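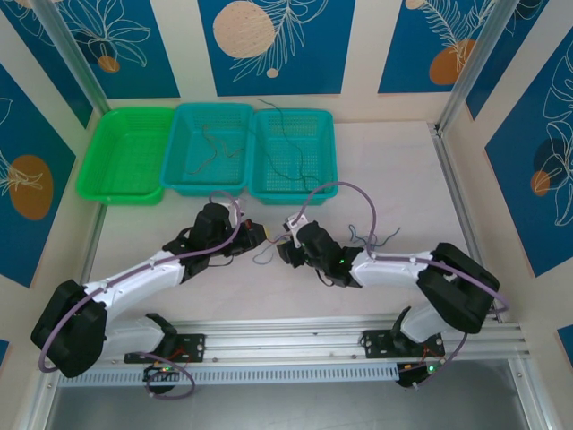 October, late, kettle on

Well, I finally pulled the plug on the sourdough. Six weeks of feeding that jar and it smelt like nail polish remover this morning, so into the compost it went and I felt nothing but relief. I'll buy my bread from the bakery in Bornley like a normal person and spend the spare half hour on the garden, which needs it after all that wind.

The wind! It took the shade cloth clean off the tomatoes and wrapped it round the Hills hoist (took me ages to unwind it, swearing the whole time, with the dog thinking it was a game put on for her benefit). Two of the seedlings snapped at the base. The Roma ones, of course, never the cherry ones that I've got far too many of. I've stuck the broken tops in a glass of water on the windowsill because I read somewhere they'll root, and if they don't, well, they look quite pretty there.

Drove over to Wosombridge after lunch for the clearing sale. I'd told myself I was only going for the pots. There was a whole paddock of stuff laid out in rows – harrows, bathtubs, a piano with a tarp over it, boxes and boxes of preserving jars with the orange rings gone hard. I got the pots, nine terracotta ones with a bit of mould on them, and then I got a radio as well. It's a wooden cabinet one with a cream dial and a sticker on the back that says 1979, in biro, which I suppose is when somebody had it fixed, as the set looks a good bit older than that. I paid $70 for the lot and carried everything back to the car in four trips, and on the last one I trod in something I'm still trying to get out of my boot.
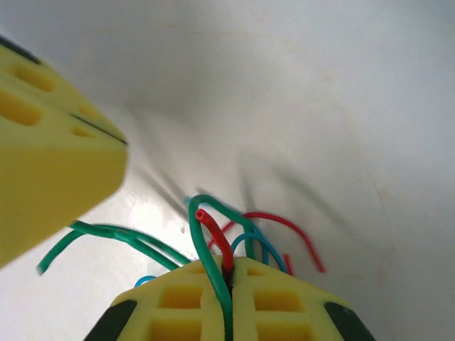 The radio doesn't go, naturally. I had the back off it on the kitchen table before I'd even fed the dog, not plugged in, I'm not silly, and mostly what I did was look at it and blow dust about. I don't know the first thing about valves. What I do like is the wiring, all those different colours, like the bunch of coloured wires on the white surface in the photo, the sort of thing that makes me want to sort it all out by shade and put it in a jar. Dad would have traced every one with a pencil and had the cricket on by tea time. I put the back on again and used it to prop up the recipe book. It can go to the repair bloke in town once I've got a bit ahead.

Tea was the last of the pumpkin soup, with toast from the freezer. I added a spoon of curry paste to liven it up and overdid it, so then it was a glass of milk as well. The cat from next door came and sat on the step and stared at me through the flyscreen until I gave in and found her a sardine. She's very fat already and I don't think I'm the only one.

Rang the council about the drain again. Reference number 661, which I've written on the fridge so I don't have to go through the whole story from the start next time. The lady was nice about it but the earliest anyone can look is in a fortnight, and by then it'll either have rained and flooded the side path or it won't have. I've moved the bikes up onto bricks to be safe.

Started sorting the hall cupboard this evening and got as far as one shelf. Found the photos from the 1998 camping trip, the one where the tent went in the river, and that was the end of the sorting. My hair! I'd forgotten I ever had a fringe. I've put a couple aside to get copied for my sister, who'll want the one of the two of us under the tarp eating cold spaghetti from the tin.

To do: potting mix, dog worming tablets, new laces, ring my sister, ask about the gutter. Bins out tonight – green lid and yellow lid both. Bed now, it's gone eleven and the dog's already in my spot.

Search this diary
Type a word and press enter

Recent entries
The great lemon glut
Gu the goldfish has a new tank
Putting together the Werkholm shelf, with tears
Frost on the beans
Bornley market, and too much cheese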